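Wakex wire cup holders (set of 2), reviewed by Kerstin Solberg

So I finally gave in and bought the cup holders. We go through a silly number of paper cups at our Sunday coffee mornings, and for ages they just lived in their plastic sleeve, which splits the first time you open it and then the cups roll off and end up on the carpet. I paid 14 dollars for the pair at Skollico, and I'd been eyeing them for weeks!

What you get is a round dark brown holder with thin black wire, times two. No assembly, no screws, hooray. I keep brown cups in one and white in the other (brown for coffee, white for water, that's the system and I'm sticking to it).
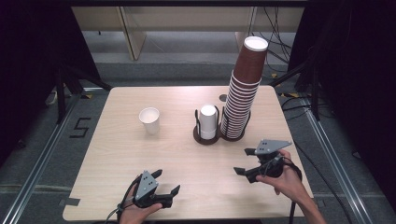 The big question for me was whether they'd tip. I loaded one up really tall with the brown cups, way past the wire, and it stayed put all morning, even with people grabbing from the top. Would I go that tall with kids running past? Probably not. The short stack is rock solid though, and I like the white ones upside down so dust doesn't settle inside.

My gripes: the wire is thin, so pick the thing up by the base, and there's no lid. I also wish they came in a lighter color, but that's just me being fussy. Oh, and cups nested really tight still come out in pairs sometimes, no holder is going to fix that. Give the stack a little twist first.

I was worried about the wire scratching the tabletop too, because ours is that pale wood look and every mark bugs me. I've slid the holders back and forth plenty and haven't found a scratch from them yet. 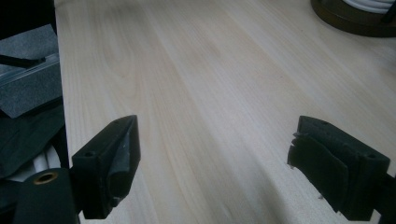
Obadia Rugemalira wrote in to say that his set did leave a faint ring on an oiled table, and that he stuck felt dots under both holders and hasn't had trouble again. Good tip, I've got a sheet of those in the junk drawer. Four stars from me, and I'm getting a second set for the church hall.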